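Saturday, May 28, 2022
Folding bench, Fostitby workshop

Only me and the radiator in today, so this will be long. I wanted to get the cloth work written up while it's still in my head, and also to put down a few things that people have been saying at the tea end of the bench, which never make it into the proper Nomis reports (those are all charts).

Where we are: 648 usable folds and flattenings in the store as of last night, out of 695 recorded. Most of the ones I threw out were mine, from the first mornings in February when I kept closing the fingers before I'd got to the cloth. The rest were a mixture. Tracker lost its place, cable caught on a sleeve, that sort of thing. I've left the bad ones in their own folder and not deleted them, in case the Daza people want to look at failures later on. They usually say they do and then they don't!

For anyone coming back to this after leave, the point of the whole business is still the small cloths at Ziveck. They get washed, they come back in a heap, and at the moment the packing room flattens and folds every one by hand before it goes in a sleeve. The plan is for the two-armed machine to do the flattening and the first fold, and for a person to do the rest and look for stains. We teach it by doing the job ourselves with the hand-held grippers, over and over, on the gridded board.

Started the morning on single-hand approaches. I'm trying to come in lower than I used to, with the fingers well open, and only close once I'm right up to the hem. If you come in steep you get a pinch of cloth in the middle of the pad and it rucks up straight away.
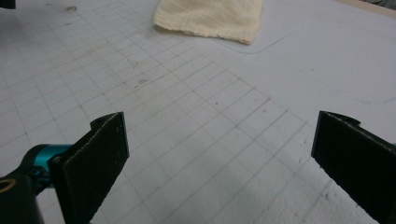
Left and right pads open, cream cloth still crumpled at the far side of the board.

The pads are picking up fluff again. I gave them a going-over with the sticky roller and they were better for it, but I think we need to decide who does that and when, or it'll always be whoever happens to be annoyed first. Same for the board. It's getting scuffed and there's grit on it. I don't mind the pencil marks, they help me, but I do wonder whether the model is learning the smudges along with the cloth. Put this on the list: swap the board for a fresh one for one whole session and see if the numbers move.

After tea I went on to two hands. The two-handed pull is the bit the packing room does without thinking about it, and it took me ages to see what they were doing. I'd been pinching both sides and tugging outwards, as you would with a bedsheet, and the cloth would just slide about after whichever hand was stronger. When I went over to Ziveck and stood with the packers for a shift, they hardly pulled at all. They set their hands on the two edges, press down, and ease outwards a little, and the creases go. So that's what I've been copying since. It's slower with the grippers (the long handle on the left one makes my wrist do odd things) but the cloth ends up straighter.

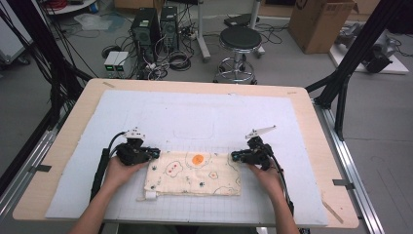
Two-handed edge press on the patterned cloth, one gripper on each side.

I did 20 of those in a row before lunch and then my shoulders wanted a word. I'd say that's the limit for one go. I know the plan says longer blocks, but the plan was written by people with chairs. Towards the end I could feel myself getting sloppy on the right side, and if I'm sloppy then it learns sloppy. Shorter blocks, please, and more of them.

Patterned cloth versus plain: the patterned one is much nicer to work with, for me anyway. I can see from the printed shapes if it's gone skew. I've no idea yet if the machine feels the same way about it. Most of what Ziveck sends through is plain, so we mustn't get too fond of this one. I'd like to see at least half of next week's recordings done on plain cloth, and some of it properly creased, the way it comes out of the bag.

Now the people side. I've been asked twice this week whether we're doing somebody out of a job, once jokingly and once not. I gave a poor answer both times, so I'm going to try to write down a better one.

What I know is that the packing room is short-handed in the mornings and has been for a good while, and that the folding is what gives them sore thumbs. I know the machine, on its present showing, got 84 cloths through in a trial shift, and any one of the packers would beat that before their first break and have time to complain about the radio. So for the moment it is no threat to anyone. But I don't think "it's slow" is an answer, as we're all here trying to make it faster. What they wanted to know was who decides what happens once it is, and I don't know that. I've said I'll ask at the next Nomis meeting and I want it in the notes that I did.

The other thing that came up is who does the teaching. It's been me and the rest of us here doing the recordings, and we're frankly average folders. The packers are the good ones. Two of them had a try with the grippers when they visited, and after a bit of swearing they were tidier than I am now. They spotted the hem trick too, where you feel for the thicker edge first and work from there. If we're going to use their way of doing it, then I think they should be the ones recording it, in paid hours, with their names on the sheet. It'd be a change from the usual thing where we turn up, watch them, go away and come back with a machine. A couple of them seemed keen. One said she'd rather look after the machine than fold beside it, and asked what you'd need to learn for that, which I thought was a very fair question and couldn't answer either. Somebody should write that down properly: what the job is, what training, what grade.

And one grumble from them which I agree with. In the trial, the person at the end of the line had to stand and wait for each cloth. They hated it. When they fold for themselves they set their own pace and have a natter. With the machine feeding them it was wait, grab, wait, grab, and by the afternoon they were more tired than on a normal day. We could let it stack up a small pile and have them take the pile when they're ready. It needs a tray and a bit of code. I'd put that ahead of making it quicker, personally.

To do, in no order:
Fresh board for one session, compare.
Rota for cleaning the pads.
Plain cloths, creased ones, half of next week.
Shorten the recording blocks in the plan.
Ask Daza if the left handle can be made shorter.
Tray for the end of the line, find out what Ziveck already have lying about.
Nomis meeting: who decides, who records, what the new job would be.

Copied this morning's recordings across before shutting down, and the log sheet is in the blue folder. Re-taping the board can wait till I've got someone to hold the other end.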